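The van died outside Grokwood at four in the afternoon, which gave us five hours to get the remaining forty miles to Antal and play the biggest show of our lives. I say biggest. The club held 435 people, and the promoter had told our drummer on the phone that he'd sold "a good chunk" of them, and our drummer doesn't ask follow-up questions.

I play keys in a band called Flisent. It's a made-up word! Our singer saw it in a dream, painted on the side of a ferry, and by the time the rest of us got around to objecting she'd already had stickers printed (4,000 of them, because the price went down the more you ordered). We've been together six years and we still have most of those stickers. I use them to seal envelopes.

So there we were on the shoulder with the hood up, four people who between us have two music degrees and a certificate in sound engineering, staring at an engine. The bass player poked something. The drummer said it smelled like toast. Then my sister-in-law, who sells our shirts, called her aunt, and the aunt lived in Grokwood, and the aunt had a truck with a trailer.

But first she wanted us to eat. You can't argue with a woman who owns the trailer. She sat us down in her dining room and brought out a pot of bean soup the size of a kick drum, then bread, then pickles, then a second kind of soup. I kept looking at the clock over the door. Our singer kept humming her warm-ups between spoonfuls, and the aunt decided this meant she was enjoying the food and gave her more.

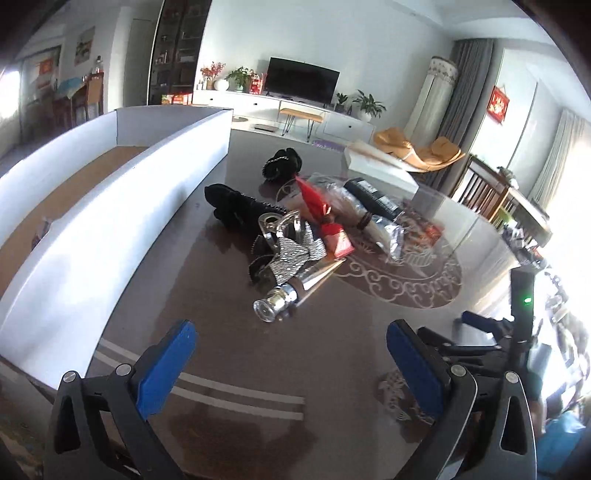

The big table with the medallion, late in the day.

"Play me one," the aunt said, once the bowls were gone. "Then we'll load."

We only had one instrument in the house, my little practice keyboard, the one that runs on batteries and has a sticky F sharp. I set it on my knees. We did "Clendisano," which is the slow one, the one we always cut when a set is running long. I wrote it at twenty in a laundromat and I've never been sure about the bridge. The drummer tapped on the edge of the table with two fingers. The bass player didn't have a bass so he sang a low part he'd never sung before, a third under the melody, and I got goosebumps all the way up my neck and missed the F sharp completely.

The aunt listened with her chin on her hand. When we finished she didn't clap. She said, "Why do you sing it so fast?"

Now, it is a slow song. It is the slowest song we have! But on the ride over, squashed in the cab with my keyboard case across my lap and the trailer banging around behind us, I kept running it in my head, and every time I ran it there was more room in it. I leaned across and told our singer I thought we should take it down. She had her eyes closed. She said, "I know, I've been doing it since the gas station."

We pulled into Antal with 20 minutes to spare. No sound check, one cable missing, the bass player with pickle juice on his good shirt. The good chunk was 61 people (the promoter read me the number off his clicker like he was doing me a favor) and most of them were over by the bar.

We opened with it. I know you don't open with the slow one. I counted it in so slow that the drummer looked over to see if I was okay, and then he got it, and he put his sticks down and used his fingers. The bass player stepped up to a mic he'd never used before. Somewhere in the bridge, the bar got quiet enough that I could hear the ice machine.

The aunt was standing in the back next to the shirts, in her coat, with her keys in her hand. She shook her head at me. Still too fast.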